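Brernis Household Hints

README for version 2

What is in this folder

Brernis is a collection of 544 household hints, typed up from the letters pages of two local newsletters, one from Kastton and one from Givasley. People wrote in to share how they got candle wax out of a tablecloth, kept moths away from the winter coats or stopped a door from squeaking, and the newsletters printed whatever would fit beneath the bus times. I had a box of these newsletters in the spare room for years and always meant to do something with them, and this is the something.

You are very welcome to use the collection for whatever you like. I had in mind people who are fond of local history, people who study how ordinary folk give instructions to one another, and anyone who needs a modest pile of friendly, practical English to try out a search tool on. It is a small collection and I would not want anybody to build anything grand on top of it, but it is tidy, and I have read every line of it more than once.

Files

hints.csv – the hints themselves, one to a row
topics.csv – the list of topics, with a sentence explaining each
spellings.txt – words I have left as printed, with the usual spelling next to them
changes.txt – what has altered between versions

The columns in hints.csv

hint_id: a plain number, in the order I typed them, which follows the order of the box and not the order of printing
newsletter: either kastton or givasley
season: spring, summer, autumn or winter, taken from the cover
topic: one of the seven topics listed further down
text: the hint as printed, with line breaks taken out
reply_to: the hint_id of an earlier hint, if the writer was answering one, and otherwise blank
unsure: yes if a word was smudged or torn and I had to guess at it

The newsletters came out four times a year and were not very good at putting the year on the cover, so I have given up on years altogether. If you have a run of the Givasley one with the dates written in, please do get in touch, as I would dearly love to fix this.

Topics

Kitchen, laundry, floors, furniture, garden, pests, and odds and ends. Every hint has one topic and only one, which has meant some rather forced choices. A hint about ants under the fridge could be kitchen or pests (I chose pests). Rust marks on a garden chair went into furniture, though I changed my mind about that twice and may well do so again. Where a hint was printed as part of a longer letter with several tips in it, I split the letter up, so you will now and then meet a hint that begins with "And another thing".

Floors is the topic I enjoyed most. There is a long quarrel in it, running over several issues, about vinegar on tiles. The Kastton readers were mostly for it and the Givasley readers were mostly against it, and one writer was so cross about the state of her hall floor that the editor printed a line asking everyone to be kind. If you follow the reply_to column you can read the whole argument in order.
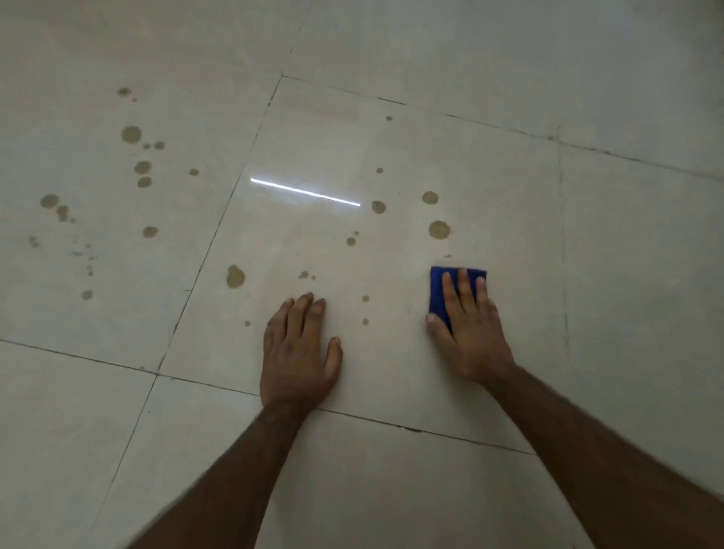
Folded blue cloth on pale tiles. Topic: floors.

Please don't treat the hints as advice. They are kept as they were printed, and quite a few of them are wrong, or would take the shine off something you are fond of. There are some mixtures in the pests and laundry topics that I would not have in my house, and I have left them in only for the sake of a complete record. If you plan to show the hints to the public, do read those two topics through first and leave out whatever worries you.

How it was put together

I scanned the pages at home with a program called Mendes, which did well with the Givasley type and very badly with the Kastton type, where the ink had spread. In the end I typed all of the Kastton hints by hand. I then picked out 200 rows and checked them against the paper, letter by letter, over a good many evenings. Most of the slips were commas and full stops, with the odd "bam" where it should have said "ham". I corrected those and then looked for the same slips in the rest.

I have not smoothed out the grammar. Capital letters in the middle of a sentence, underlined words (shown in capitals) and the old habit of writing to-day with a hyphen are all as printed.

Names and privacy

The newsletters printed a name and often a road beneath each letter. I have taken these out, along with anything in the text that pointed plainly at a particular house. Where a writer mentioned a relative by name I have put "my sister" or "my uncle" in square brackets. If you come across one I have missed, let me know and I will put it right quickly.

Known gaps

The winter issues are thin. I think people used them to light the fire, as at least one hint recommends.

The garden topic leans heavily towards slugs.

Some reply_to cells are blank where I am fairly sure there was an earlier letter, only I don't have the issue it was printed in.

Changes in this version

Added the season column. Moved the hints on doormats from odds and ends to floors. Took out a handful of repeats, where the editor had been short of material and printed an old hint again. The next round of changes is planned for October, so corrections sent before then will go in together.

Using and sharing

Copy it, share it, cut it up as you please. A mention of Brernis would be kind, and if you make something with it I would be glad to hear – even if it is only a tea towel.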